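リユースPC再生工場 見学報告

2024年9月3日

1. 目的と行程

社内の端末更新で発生する退役機の処分方法を見直すにあたり、委託候補の一つであるGanton社の再生工場を訪問した。現在の委託先であるMorrison社との契約は来年度末で満了する。今回の見学では、受入から出荷までの工程、データ消去の証跡、部品在庫の管理方法を確認対象とした。価格交渉は含まない。

最寄り駅から工場までは路線バスを使った。終点のひとつ手前で降り、運河沿いに歩く。受付で入構証と静電靴を受け取り、携帯電話はロッカーに預けた。撮影は許可区域に限られる。

2. 建屋と動線

建屋は旧印刷工場を転用した平屋で、床は既存のコンクリートに帯電防止塗装を施してある。柱の間隔が広く、重量物を台車のまま奥まで運べる点が転用の決め手になったとの説明だった。

動線は一方通行で、西側の荷受口から入った機器は東側の出荷口までに逆戻りしない。再検査に回る個体だけが専用の棚を経由して検査区画に戻る。棚には差戻し理由を記した札を掛ける運用で、札のない機器は次工程に渡せない。札の色分けは廃止済みである。照明の更新後に青と緑の判別が難しくなり、文字表記に統一した経緯がある。

空調は全館一系統。清掃区画だけは局所排気を追加している。圧縮空気で筐体内の塵を飛ばすため、隣接する検査区画との間に仕切りを立てていた。仕切りの下部に隙間が残っており、検査区画側の床に塵がやや見られた。この点は質疑で伝えた。

3. 受入工程

荷受口では、パレット単位で送り状と現品の照合を行う。照合後、各機器に管理ラベルを貼付し、Pirnelという在庫管理システムに登録する。登録項目は型式、製造番号、外装の等級、欠品の有無である。等級は3段階で、判定見本が作業台の正面に掲示されていた。

見学当日の受入は722台。内訳はデスクトップ機とノート機で、モニターは別の曜日にまとめて扱う。送り状にない機器が混入していた場合は、登録せずに隔離棚へ移し、排出元に照会する。照会の回答期限は契約ごとに異なる。当社が委託する場合、この期限を契約書に明記する必要がある。

ノート機は受入の段階で蓄電池の膨張を確認する。膨張が認められた機器は防火箱に入れ、屋外の保管庫に移す。保管庫は荷受口から直接行ける位置にあり、館内を通らない。

4. データ消去

記憶装置は受入登録後に本体から取り外し、施錠した搬送箱で消去室へ運ぶ。消去室の入退室は記録される。消去は上書き、または装置側の消去命令により行い、完了後に読出し検査を実施する。読出し検査に通らなかった装置は物理破壊に回る。

消去証明書は装置単位で発行される。証明書には本体の管理番号と装置の製造番号が併記され、両者の対応はPirnelから出力できる。現委託先の証明書は装置の製造番号のみで、当社側で台帳と突き合わせる作業が毎回発生していた。この差は大きい。

破壊機は1室に2基ではなく1基のみの設置で、故障時は装置を施錠保管して復旧を待つ。代替手段について尋ねたところ、同業のGarora社と相互に受け入れる取決めがあるとの回答だった。その場合の搬送は再委託に該当するため、事前承諾の条項が要る。

5. 分解・検査

デスクトップ機は側板を外し、横置きで点検する。確認箇所はソケットの接点、メモリースロットの留め具、電解コンデンサーの膨れ、ケーブルの被覆である。CPUを取り外した基板は接点の目視を先に済ませる。接点の曲がりは修正せず、基板ごと部品取りに回す。

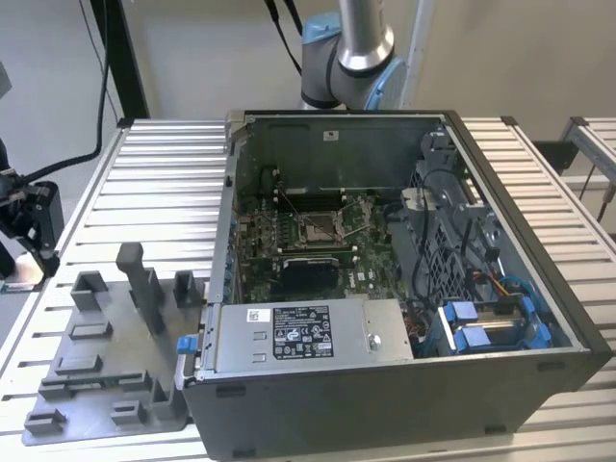 側板を外したデスクトップ機。CPUソケットは空の状態。

部品の流用は同一型式の間に限定している。電源は負荷試験を行い、メモリーは本体に組み込んだ状態で診断を走らせる。診断の時間は容量により異なるため、終了した機器から順に抜いていく方式を採る。作業者が待つ時間は短いが、受入順と完了順が一致しない。ロット単位で返却を求める場合は出荷待ちの期間が延びる。

6. 梱包・出荷

緩衝材は回収した段ボールを裁断したもので、外箱は新品を使う。出荷前の抜取検査は1ロットあたり54台。検査項目は起動、画面出力、各端子の認識、外装等級の再判定である。不合格が出た場合の全数再検査の条件は、見積書の別紙に記載があるとのことで、写しの送付を依頼した。

販売できない機器は素材別に分けて売却する。鉄とアルミの引取先は固定、基板類は都度見積り。売却益の還元は排出元との契約により、当社の場合は処理費からの相殺を希望する旨を伝えた。

7. 所見

証跡の管理は現委託先より整っている。受入から消去までの機器の所在をシステム上で追跡でき、監査への対応が容易になる。一方、破壊機の冗長性、清掃区画の塵、返却ロットの納期は条件面の確認が残る。

持ち帰り事項は3件。
・消去証明書の様式見本の入手
・再委託時の事前承諾条項の文案作成
・抜取検査で不合格が出た場合の取扱いの確認

次回の打合せは10月に先方の事務所で行う。別紙の写しは届き次第、共有フォルダーに格納する。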